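Dernton Robotics Club - Our Two-Arm Sim Project

March 28, 2023
By Noemi Montoya

Hi everyone! We've been at this since January and people keep asking to see what we do on club nights, so I'm finally putting up a page. Our project is called Pratora. It's two simulated arms sharing one table, and the job is to get small blocks into a tray without the arms getting in each other's way (harder than I thought when I signed up!).

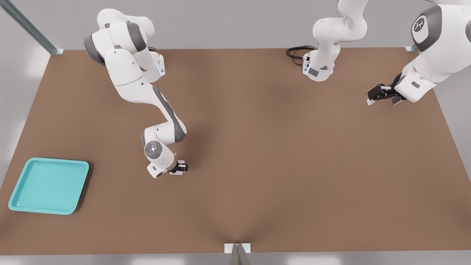 Left arm on block duty

The left arm has the pink block in its gripper, just off the table, and the turquoise tray is still empty. The right arm is waiting with its gripper open - Shahab wrote the part that tells it when to hold back.

What we're working on

Zanele is in charge of the grasp code. She has run the pickup 315 times so far and keeps a spreadsheet of every one, color coded and everything. Wenceslao does the path planning, and he got our slowest move down from 40 seconds to 15, so we bought him a pizza.

Next up is passing a block from one arm to the other. I'm writing that bit with Siamak and we're both a little nervous about it - wish us luck! I'll add more pictures once we have a handoff worth showing.

Contact the club | © 2023 Dernton Robotics Club | Back to top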